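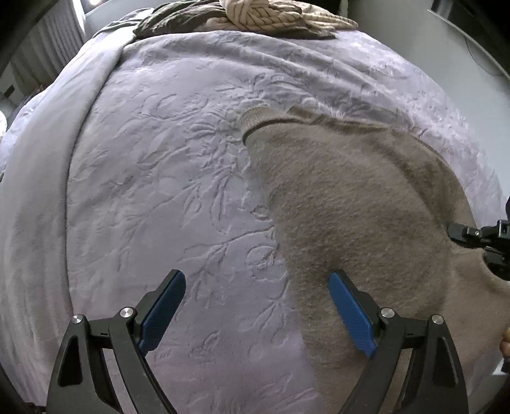

3.2 Pile fabrics and heat loss

Bedding made up the largest group of textiles in the household survey, with 595 of the 1,682 items logged. Plush blankets were recorded apart from flat-woven ones, as pile traps still air and the two cannot share a single insulation value. Many plush blankets also carry embossed decoration, such as the petals, leaves and stems in Figure 4, where the pattern is the same colour as the ground. Embossing presses the pile down in places, so thickness was measured at four points on each blanket and the mean was used.

Home Articles Issues Authors Contact

Samples were washed at the Kellus laboratory following the method of Dufour and Wyss. Pile height fell most in the first few washes and changed little afterwards. Two blankets from the Abernathy estate shed too much fibre to be measured again and were left out of Table 2. Values for the remaining items are given per square metre, with the room held at a steady temperature overnight.

Figure 4. Embossed plush blanket.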